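Why does bread have holes?

Cut a slice of bread and look at it near the window. It is full of small holes. Who made them? The answer is yeast, a living thing so small that you need a microscope to see it.

Yeast likes to eat sugar. In the dough it finds sugar which comes from the flour. When it eats, it gives out a gas, and the gas makes bubbles. The dough is stretchy, so the bubbles stay inside and the dough grows bigger. In the oven the bread becomes firm and the holes remain.

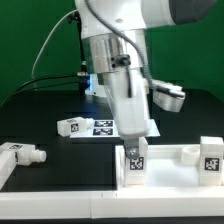 Līga Kazlauskienė wrote to us that her dough did not grow at all in the winter, and she asked if the yeast was dead. Probably it was only cold. Yeast works slowly in a cold kitchen, so put the bowl in a warmer place and wait one more hour. But very hot water can kill it.

Try it yourself! Mix warm water, a spoon of sugar and a little dry yeast in a glass. After ten minutes you should find foam on the top.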